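# Plultumcombeでチケット買った人いる?手数料の件

**mochi_gome**
5月のWaditzのライブ、公式が売り切れてたのでPlultumcombeっていう転売仲介サイトを見てるんですが、ここ大丈夫ですか。レビューサイトだと星が高いんだけど、どれも文章が似すぎてて逆に信用できない。最初の画面で出る値段と、カード番号を入れる直前の値段が違うのも気になります。

**kita_no_2kaiseki**
使ったことあります。届くことは届きました。ただ31ユーロの席が最終画面で40ユーロ。差額の9ユーロは「サービス料」としか書いてなくて、何のサービスなのか問い合わせたら定型文が返ってきただけ。詐欺とは言わないけど、人には勧めない。

**rrr_tanuki**
> 詐欺とは言わないけど

手数料を最後まで隠してる時点で自分の中ではアウトです。

**onigiri130**
隠してるってほどかな? 検索結果の右上に「手数料込みで表示」の切り替えがありますよ。初期設定がオフなのは感じ悪いけど、仲介サイトなんてどこも似たようなものでは。自分は2回使って2回とも普通に入場できました。

**rrr_tanuki**
2回入れたから安全、は根拠として弱くないですか。問題は入れなかったときにどうなるかでしょう。「全額保証」の規約、読みました? 返金はサイト内ポイントが原則で、現金に戻すには会場が発行した入場拒否の証明が要るそうです。会場の入口でそんな紙を出してもらえるとは思えない。

**onigiri130**
規約はそこまで読んでなかった。ポイント返金は確かに嫌ですね。でもカード会社に異議申し立てをする手もあるし、それも込みで自分は許容範囲。

**mochi_gome**
ありがとうございます。証明の話は知らなかった。Nørgaardのほうはどうですか? あっちは定価以下しか出品できないと書いてあるんですが。

**kita_no_2kaiseki**
Nørgaardは出品者として使いました。定価以下なのは本当。ただし出品数が少ないので、人気公演だと通知が来て開いた時にはもうない、の繰り返しです。通知の設定も公演ごとにやり直しだし、アプリも重い。あと「本人確認済み出品者」のマークは、電話番号を登録しただけで付きました。あれを信用の材料にするのはどうかと。

**hako_seki**
横からすみません。Kunvilleの会場に前に行ったとき、紙チケットの人は別の列に回されてました。Plultumcombeで紙を郵送してもらう場合、名義が他人のままだと止められる可能性があるので、買う前に会場の規定を見たほうがいいです。持ち込みも面倒で、手荷物は中身の見える透明ポーチのみ、と書いてある公演がありました。

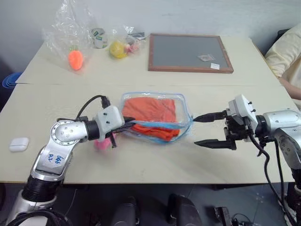
で、名義の話に戻ると、同じ会場でも主催者によって扱いが違うんですよね。電話で聞いたら「公演ページをご覧ください」、公演ページには「会場にお問い合わせください」。結局どっちも答えてくれませんでした。

**onigiri130**
たらい回しは仲介サイトのせいじゃないのでは。

**hako_seki**
それはそう。でも売る側が「全公演入場可能」とトップに大きく書いてるなら、そこは確認しておいてほしいです。

**rrr_tanuki**
最初の話のレビューの件ですけど、あのレビューサイトの下のほうに「当サイトは紹介料を受け取る場合があります」と小さく出てます。しかも比較表の1位がPlultumcombe。欠点の欄が「人気がありすぎて売り切れることがある」だけって、書いてて恥ずかしくないのかな。

**kita_no_2kaiseki**
あの欄は笑いました。星の数は見ないで、低評価の日付だけ拾って読むといいですよ。公演中止のあとに返金が遅いという書き込みが固まってます。

**mochi_gome**
読んできました。返金まで130日って人がいた。本当かどうかは分からないけど、運営の返信が全部同じ文章なのは確認しました。ひとまずPlultumcombeは見送って、Nørgaardの通知を入れて待ちます。公式のリセールが出る可能性もあるし。

**onigiri130**
公式リセールは前回、公演の直前まで出なかったので、宿を先に取るならキャンセルできるところで。

**mochi_gome**
宿はもう取っちゃいました……キャンセル規定、見てきます。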